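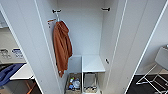 Stalar: An Open House With 57 Rules

The Stalar open house begins with a safety briefing, and the safety briefing begins with a form confirming that you have had the safety briefing. I signed it first and was briefed second. The woman at the desk said this was going to be changed in November.

Stalar runs a test apartment for household robots on the ground floor of a former bank. People send in machines that are supposed to tidy up, and Stalar lets them tidy up under a written code of practice called Guver. I had asked for a copy in advance and been told it was best understood on site. On site I was handed a binder. It has 57 rules, and I read most of them while waiting for the tour to start, which it did when the coffee ran out.

I should say that I like rules. I inspect commercial kitchens for a living and have strong feelings about where a thermometer goes. So I came less for the robots than for the binder, and I suspect I was the only one in our group who did. The man next to me wanted to know if one of them could do his gutters.

The first part of Guver is about what a room has to be like before anything moves. My favorite is the rule on closets and wardrobes, which runs to a page and a half. Doors have to be either fully open or fully shut at the start of a task. "Ajar" is not a recognized state. Hooks are to be checked for looseness, and small containers go low down where a dropped one won't travel far. Anything hanging has to be hung as a person would hang it, and there is a sentence reminding staff that they are people and should trust their instincts. Somebody had underlined this in pencil.

I asked why a hook needs checking if the robot is only going to take a towel off it. Our guide told us about run 1782. On run 1782 the robot took the towel, and the hook, and a piece of wall. It was marked a success, because the instructions had only mentioned the towel. The rule on hooks was written the next morning, along with another one, a little further on, about what counts as a success.

The middle section is about people, and here I think they've done real work. Before a run starts, everyone within reach says out loud where they are standing. It sounds silly and it felt silly. The guide had us all do it, and it established that two members of our group were standing on the wrong side of the tape. One person holds the stop button and does nothing else. They can't take notes, fetch props or hold a coffee. The limit for that job is 60 minutes, then you swap, and the swap is said out loud as well. In kitchens we have never managed to get anyone to do one thing for that long.

If you have to reach into the work area for something, you ask, the arms get parked, you reach, you leave, and you say you've left. Guver is firm that a robot that has stopped moving hasn't necessarily been stopped. I'd like that one printed on a card for the next time I'm near a dough mixer.

We then moved along to the living area and did the shuffling that tour groups do when everyone wants to be in front and nobody wants to be nearest.

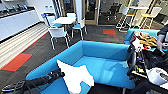

Living area, Stalar open house: the loveseat, the white cushion and both arms.

Soft furnishings have their own chapter. A cushion is harder to write a rule about than a plate, since a plate is either in the rack or on the floor, and a cushion can be on a sofa in a way that would still get you a look from your mother. The chapter deals with this by asking for a second opinion. Two staff members judge the result separately, and if they disagree it goes down as a disagreement, with no attempt to talk each other round. I asked how often they disagree. "About cushions?" said the guide, and moved on to questions.

The props cart also gets a rule, and it's the one I would send back. It says the cart must be "kept in order." That's all it says. A kitchen inspector could retire on a phrase like that. In whose order? By when? If the wardrobe gets a page and a half, the cart can have a paragraph. I wrote this on my feedback sheet and was told that feedback sheets are reviewed under Caron, which is a separate binder.

The last section covers what has to be written down. Every time the stop button is used, it's logged with a reason, and "felt wrong" is an accepted reason. Nobody has to defend it afterward. I thought this was the best sentence in the binder, and it's buried on the second-to-last page under a table of battery storage temperatures.

Some practical notes for anyone going. Entry is free. Parking is behind the building and the signs for it are in front. The afternoon tour is quieter than the morning one, and the guide has more time for pedants. Closed shoes are required, and they do check. Clustska, the café across the street, does a decent soup, though the hand sink was blocked by a mop bucket when I was there and I have mentioned it to them.

You can't take the Guver binder home. You can request a copy by filling out a form at the desk, and the copy will be mailed to you once the current revision is approved. I asked when that would be. The woman looked it up in the binder, and there wasn't a rule for it yet.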